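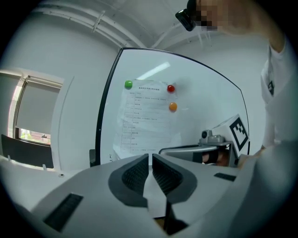
Third month on the hand-held grippers and I'm still not convinced.

The idea, if you missed the August post, is that you skip the robot to begin with. You hold the gripper yourself, do the job, record it, and later a proper arm is supposed to learn from what you did. Sesel, who sell the kit we started from, make this sound like an afternoon's work. It took us 2 evenings to get the jaws to close straight.

The finger pads have been the best part so far. We copied the gridded surface from the Joltlow drawings and it holds a mug well enough, though it did for a plain block of rubber too, so I wouldn't pay extra for it. The gap between the pads matters far more. Ours drifts. I set it, go and make tea, come back and it wants setting again. I've blamed the screws, the plastic and the weather in turn.

Then there are the marker cubes. The tracking software wants a black and white square it can find from any angle, so you stick a cube on top and hope your own arm doesn't get in the way. Mine does, constantly. The Antoniadis method (long write-up, very few photos) says to move slowly and keep your elbow down. Fine, but then you're teaching the robot to move like someone carrying soup.

We've recorded 400 runs of picking up one cup. I threw out a good many for bad tracking and the rest look all right on playback, but looking all right on playback is a low bar. Sornen's forum is full of lovely playback and rather short of arms doing the washing-up.

Next job is a stiffer mount for the cube, then 10 runs with each version of the pads, same cup, same table. If the gap still wanders after that I'm going back to metal for the slide, and the kit can go in the cupboard with the 3D scanner.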